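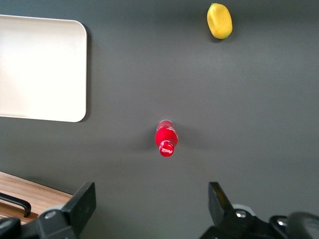
搜索 请输入关键词 搜索

一张桌子上的归位练习:访Tevik居家收纳研究中心

2025年8月26日

Tevik居家收纳研究中心设在Prerov,主要研究家庭小件物品的放置习惯,并据此编写面向居民的整理课程。今年5月,中心完成了“Zulu”课程的首轮试行,参加试行的家庭共134户。课程所用的器具并不复杂,主要是一张深色台面、一只浅色托盘、一只带抽屉的小木柜和若干日常小物。近日,中心课程负责人就课程的编写过程、器具的选择以及试行中发现的问题接受了本刊采访。

谈到课程的起点,负责人首先说明了“小件物品”的范围。按照中心的工作定义,凡是单手可以拿起、在家中没有固定存放处、并且每周至少被移动一次的物品,都列入小件。钥匙、药盒、遥控器、孩子的玩具、喝过一半的饮料,均在此列。

“我们早期做入户记录时,原本关注的是衣柜和储物间。记录整理出来以后,发现住户抱怨最多的地方是餐桌和书桌的台面。”负责人说,“衣柜一个季度整理一次就可以维持,台面要天天收。很多家庭晚饭前的第一件事,就是把桌上的东西推到一边。”

这种“推到一边”的做法,在中心内部被称为“平移”。负责人介绍,平移以后物品仍在台面上,下一次用桌子时还要再推一次。中心在入户阶段请住户连续记录晚饭前对台面所做的处理,有的家庭一周之内把同一件玩具推了许多回,始终没有人把它收进柜子里。

“住户自己看到记录表,也觉得意外。”负责人表示,“他们一直认为自己每天都在收拾。”

课程由此确定了第一项内容,即区分“移动”与“归位”。在“Zulu”课程中,一件物品只有到达三处地方之一,才算归位:托盘、抽屉,或者这间屋子以外的指定地点。台面本身不作为归位的地点。负责人承认,这一规定在试行初期引起过不少讨论,有住户提出花瓶、台灯应当允许长期留在桌上。中心采纳了这一意见,在讲义中增加了“常驻物品”一栏,由各家自行填写,每张桌子最多可填2件。

关于器具的选择,负责人作了较为详细的说明。

托盘是最早确定下来的。中心曾比较过有盖的盒子、布篮和浅盘几类容器。有盖的盒子收进去以后看上去最整齐,但住户往往在盖上之后便不再打开,里面的东西逐渐被遗忘。布篮的问题在于深度,小件落到底部不易找到,孩子们习惯把整篮倒出来翻找。浅盘边沿低,里面放了什么一眼就能看到,放多了也会立刻显得拥挤。

“我们希望托盘一满,使用的人自己就能感觉到。”负责人说,“盘沿太高,这种感觉就会推迟。盘沿完全没有,圆的东西又会滚出去。最后定下来的是略微高出一点的边,四角做成圆角。”

圆角的考虑来自清洁。试行之前,中心请几户有幼儿的家庭试用了直角托盘,饼干屑和彩泥积在角落里,擦拭时十分费力。改为圆角以后,用一块布顺着边沿擦一圈即可。

托盘的颜色也经过比较。中心建议在深色台面上使用白色或近白色的托盘,在浅色台面上则反过来。负责人解释说,颜色上的反差能帮助参加者迅速判断一件东西究竟在盘内还是盘外,对视力有所减退的老年人尤其有用。“有一位参加者告诉我们,她晚上不戴眼镜也知道该往哪里放。这一点我们在设计时并没有特别想到,后来写进了讲义。” 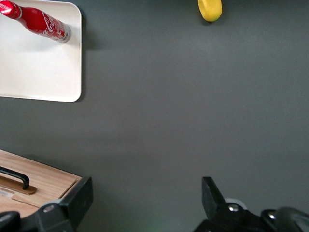 白色圆角托盘与横放在盘中的可口可乐瓶,台面为深灰色。

练习用的小物同样经过挑选。讲义中列出的第一组物品包括饮料瓶、饮料罐和玩具水果。负责人表示,选用这几样,首先是各家都容易找到,不必另外购买;其次,它们的形状恰好对应了归位时常见的几种困难。

瓶子的困难在于姿态。许多人习惯让瓶子立着,而浅托盘里立着的瓶子在端起托盘时容易倒下。课程要求参加者先判断这只瓶子是否需要随托盘一起移动。如果需要,就应当横放;如果不需要,可以立放,但要离开盘沿一段距离。横放时,讲义建议沿托盘的斜向摆放,这样较长的瓶子也能整个落在盘内。

“斜着放会占掉旁边的位置,这是它的代价。”负责人说,“所以我们要求参加者先放瓶子,再放其他东西。顺序颠倒过来,往往要把已经放好的再拿出来一遍。”

对于还装有饮料的瓶子,讲义作了另行规定:瓶盖没有拧紧之前,一律不得横放。负责人说,这一条是试行第二周补充进去的,原因不难想见,几户家庭的桌布因此送洗。

玩具水果的困难则在于归属。负责人举出玩具柠檬作例子:成年人看到它,第一反应是放回厨房;孩子看到它,认为它应当留在玩过的地方;年纪更小的孩子会把它和真的水果放在一起。三种判断都有各自的道理,但同一户家庭里如果三种判断并存,这件玩具就会每天换一个地方。

“课程不替住户决定它该去哪里。”负责人强调,“我们只要求全家商量出一个答案,并且至少坚持12天。到期以后觉得不合适,可以改,改了再坚持12天。”

问及天数的依据,负责人回答得相当坦率。中心最初设定的期限更长,许多家庭中途便放弃了记录;期限再短,又看不出习惯是否已经形成。现有的天数是几次调整之后的折中结果,研究人员对此仍有不同看法,下一轮试行可能还会变动。

饮料罐的练习安排在瓶子之后。罐子比瓶子短,拿取方便,横放时却更容易滚动。讲义要求先用手指轻轻挡住一侧再松手,待罐子停稳后方可取下一件。对手部力量较弱的参加者,指导员会建议让罐子靠着盘沿放置。负责人提到,有些老年参加者对这一步骤很有兴趣,会主动多做几遍,也有人认为过于琐碎,直接跳过。两种做法中心都予以接受,记录表上留有相应的选项。
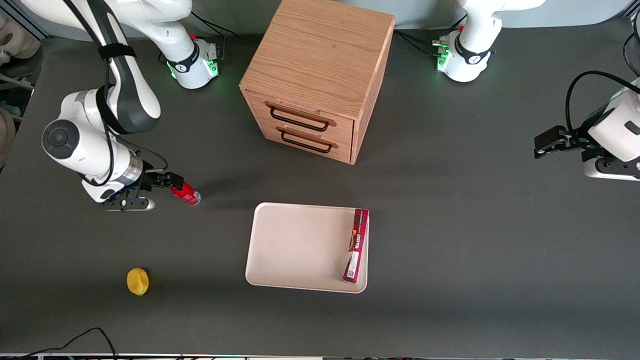 抽屉的使用是课程后半部分的重点,也是试行中反馈最为集中的环节。按照课程安排,托盘只承担当天的物品,到了晚间,盘中剩下的东西应当逐件转入抽屉,或者送回其他房间。中心对练习用柜的要求是体量小、能直接放在桌面上、抽屉数量少。台面上方那只浅色橡木小柜就属于这一类,正面上下两层抽屉,各装一根黑色横杆拉手,白色托盘则放在桌面的中部。负责人认为两层是比较合适的数目,一层常常被塞满,三层以上又需要贴标签才能记住。上层放第二天还要用的,下层放暂时用不到的,这样的分法在试行家庭中最容易被接受。

练习柜的配合单位是Witska。据负责人介绍,双方在拉手的形式上讨论的时间最长。起初的方案是在抽屉上沿挖一道凹槽,不另装五金,外形较为简洁。试用时发现,指甲较短的孩子和手指关节不便的老年人都不容易拉开,有人需要用另一只手按住柜体。改为杆式拉手以后,手指可以从上方或下方伸入,用两根手指也能拉动。

“我们并不认为杆式拉手在所有场合都更好。”负责人说,“它会突出来一截,柜子放在过道边上就容易勾住衣服。但在桌面上,面对的是坐着的人,突出来反而方便。”

拉手颜色的确定过程较为简单。木料是浅色的,拉手选用深色,与托盘和台面的关系依循同一个道理。中心曾收到建议,希望上下两层使用不同颜色的拉手,便于幼儿辨认。对此中心持保留态度,认为幼儿对“上面”和“下面”的区分可以在练习中学会,不必依赖颜色。

柜子在桌面上的位置也有讲究。讲义要求把柜子放在离使用者较远的一侧,托盘放在使用者与柜子之间或者一旁,使物品从近处经托盘到达抽屉时,手的移动大致沿着一个方向。试行中有家庭把柜子摆在手边,托盘推到远处,结果是东西直接进了抽屉,托盘一直闲置。负责人说,这种摆法在短时间内效率更高,但抽屉很快就满了,里面混放着当天的和不用的物品,到第二周又要重新清理。

采访中,记者也问及柜顶的使用。负责人对此有些无奈。柜顶是平的,高度又顺手,几乎所有试行家庭都在那里放过东西。讲义最初明文禁止,效果有限。修订后的讲义改为每晚检查一次柜顶,凡是放在上面的,与托盘里的物品同样处理。“平的地方总会有人放东西,窗台是这样,冰箱顶上也是这样,我们只能把它算进流程里。”

整个晚间流程用时约20分钟。这一时间包括清点托盘、处理柜顶、转入抽屉、擦拭台面四个步骤,由两名以上家庭成员共同完成时会有所缩短。负责人提醒,参加者不宜刻意追求速度。试行期间有家庭开展过计时比赛,孩子们热情很高,但物品被大把地扫进抽屉,第二天早上找不到要带去学校的东西。指导员与这户家庭沟通后,比赛的规则改为:能够说出每件物品放在哪一层的人获胜。这一规则后来被其他几户家庭借用,中心准备把它收入讲义的附录。

擦拭台面一步也作过修订。中心推荐哑光的深灰色台面或者桌垫,理由是反光少,小件的轮廓容易看清。其缺点是浅色的灰尘和水渍比较显眼,部分住户为此感到困扰,认为刚擦完又脏了。讲义目前的写法是先用半干的布擦一遍,等台面干透再判断是否需要擦第二遍。对于已有浅色桌子的家庭,中心不建议为课程更换家具,铺一块桌垫即可。

关于不同年龄参加者的差异,负责人介绍了几点观察。学龄前的孩子对“放进托盘”掌握得很快,对“从托盘拿走”则缺乏兴趣,一些孩子认为东西进了托盘,事情便已经做完。指导员的办法是让孩子负责开关抽屉,由大人把物品递过去,过几天再交换。中小学生的困难主要在文具和电子产品的充电线,线材容易缠绕,放入抽屉后又会勾住别的物品,讲义建议先绕成圈再放。老年参加者在分类上最有耐心,但对丢弃包装和空瓶较为犹豫。

就空瓶的问题,负责人作了补充。课程将空瓶与未喝完的瓶子分开处理,空瓶属于“这间屋子以外”的物品,当晚应当拿到回收处。试行中不少家庭保留空瓶另作他用,用来浇花、装米或者给孩子当玩具。中心的意见是,凡是保留下来的瓶子,都要有一个新的名称和新的位置,例如写明“浇花用”,放在阳台。没有名称的空瓶,第二天仍按空瓶处理。

“这条规定执行起来最不顺利。”负责人说,“很多人会先给它起一个名称,过了一个月再也没有用过。我们在记录表上见过‘备用’,也见过‘以后用’。”

中心目前对这类名称不作强制要求,只在月末的回访中请住户重新看一遍。回访以谈话为主,指导员不打开住户的抽屉,除非住户主动提出。负责人表示,这是入户工作的基本原则,写在每一位指导员的守则里。

在谈及试行结果时,负责人的表述较为谨慎。完成全部记录的家庭大多表示晚饭前收桌子的时间减少了,但这一结果来自住户自述,中心尚未安排对照。也有家庭在课程结束后恢复了原先的做法,托盘被拿去盛水果,小柜移进了卧室。中心在统计时将这些情况单独列出,未计入“中断”,理由是器具仍在使用,只是用途有了变化。

“托盘拿去盛水果没有什么不好。”负责人说,“我们想了解的是,拿走以后桌上的小东西去了哪里。有两三户的回答是,都放到新买的一只托盘里了。”

试行还暴露出讲义文字上的问题。初版讲义使用了“收纳单元”“过渡容器”等用语,参加者在填写记录表时经常混淆,指导员需要反复解释。修订版一律改用“托盘”“上层抽屉”“下层抽屉”,记录表的栏目也按这三个词排列。负责人认为,仅此一项改动,就使填写错误明显减少。讲义的字号同时作了放大,步骤说明由段落改为短句,每页只讲一个动作。

下一阶段,中心计划围绕两个方向开展工作。一是把练习从餐桌扩展到门厅,研究进门时随手放下的物品如何归位。门厅的台面通常较窄,托盘和小柜能否并排放下,还需要实地测量。二是与Witska继续讨论抽屉内部的分隔。试行家庭普遍反映,小件在抽屉里会随开关前后滑动,圆形的物品尤其如此。现有的设想是在底部加一层衬垫,或者设置一道可以移动的隔板。负责人倾向于衬垫,认为隔板会使抽屉的容量变得零碎,遇到横放的瓶子便不好处理。Witska方面则提出,衬垫需要经常取出清洗,未必受住户欢迎。样品完成以后,双方将请部分参加过试行的家庭先行使用,再作决定。

对于有意自行在家中练习的读者,负责人给出的建议十分具体:先选一张每天都要用的桌子,准备一只浅托盘和两层抽屉,没有小柜的,可以用两只鞋盒代替;从桌上挑出三件最常被推来推去的东西,与家人商定各自的位置;第一周只处理这三件,其余暂且不动。托盘放定以后,不要在头几天更换位置。

采访结束前,负责人提到,“Zulu”课程的修订版讲义将在门厅部分的测量完成后一并付印,此前报名的家庭可以先行领取桌面部分的单页。单页在Prerov的中心接待处发放,每户一份,领取时请携带上一阶段的记录表。

本网站使用Cookie以改善您的浏览体验。继续浏览即表示您同意我们使用Cookie。 接受 管理设置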